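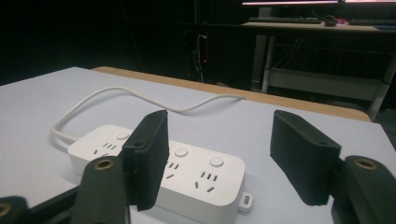 What Is a Power Strip?

A power strip is a way of turning one outlet in the wall into several. You will find them under desks, behind televisions and on workbenches. Most homes have more than one. They look simple, and the idea behind them is simple, but there are rules for using them safely.

How electricity gets to your lamp

Electricity needs a path to travel along, and the path has to make a complete loop. It comes into your home through thick wires, goes through a box of switches called a breaker panel, and then runs inside the walls to the outlets. When you plug in a lamp and turn it on, electricity flows out through one wire in the cord, through the lamp, and back along another wire. That loop is called a circuit. If the loop is broken anywhere, the lamp goes out. A light switch works by breaking the loop and joining it again.

What is inside

You should never open a power strip, but you can learn what is in there. Under the plastic are long pieces of metal, usually brass or copper. Metal lets electricity pass through easily, so we call it a conductor. One piece of metal runs along behind all the slots on one side. Another runs behind the slots on the other side. In most strips there is a third piece too, called the ground. Its job is to give electricity a safe way out if something goes wrong.

When you push a plug in, its metal pins slide between springy clips joined to those long pieces. Now your lamp is part of the loop.

The outside is plastic because plastic does not let electricity through easily. A material like that is called an insulator. The rubbery coating on a cord is an insulator too.

Why the slots have different shapes

Plugs are not the same everywhere. In the United States, plugs have two flat pins that stand side by side, and many have a round third pin. In Great Britain the pins are thick and rectangular. In much of Europe they are round. In China, some plugs have two flat pins and others have three flat pins, with two of them slanted like a roof.

Some power strips are made with openings that fit more than one kind of plug. On a Chinese strip you may see slanted slots for the three-pin plug along with straight ones for the two-pin plug. A plug that fits is still not always safe to use. Different countries also push electricity through the wires with different strength, which is measured in volts. A lamp made for one country can be ruined in another.

How much is too much?

Everything you plug in uses power, and power is measured in watts. A phone charger uses very little. A hair dryer or a space heater uses a lot. A power strip has a limit, and the limit is printed on it or on its label.

You can do the math yourself. Suppose a desk has a computer that uses 200 watts and a lamp that uses 17 watts. Add a second screen at 44 watts. How many watts is that all together? It comes to 261. A strip with a limit of 1,500 watts can handle that easily. Now suppose someone plugs in two heaters that use 1,500 watts each. That makes 3,000 watts, which is twice the limit. The wires could get hot enough to melt the plastic or start a fire.

Many strips have a small breaker inside that shuts everything off when too much electricity flows. Not all of them do — ask an adult to check yours.

Rules to remember

Ask a grown-up before you plug in or unplug anything.

Hold the plug and pull gently. Do not pull on the cord.

Keep drinks away. Water and electricity are dangerous together.

Never poke anything into the slots.

Do not plug one power strip into another.

Heaters, refrigerators and microwaves go straight into the wall.

Keep the strip out in the open, where air can reach it. Rugs and blankets trap heat.

If a strip feels hot, smells odd or has a crack in it, do not touch it again. Tell an adult.

Something to try at home

Walk through your home with an adult and look for power strips. Draw a map of each room and mark where they are. Next to each mark, write down what is plugged in. Then look for the watts on the labels and add them up. Some labels show volts and amps instead. Multiply those two numbers to get a good idea of the watts.

Words to know

Circuit: a complete loop that electricity can flow around.

Conductor: a material that lets electricity pass through easily.

Insulator: a material that does not.

Watt: a unit for measuring power.

Written by Bushra Paracha. Checked by Jarlath Cronin. Updated Jun 7, 2026.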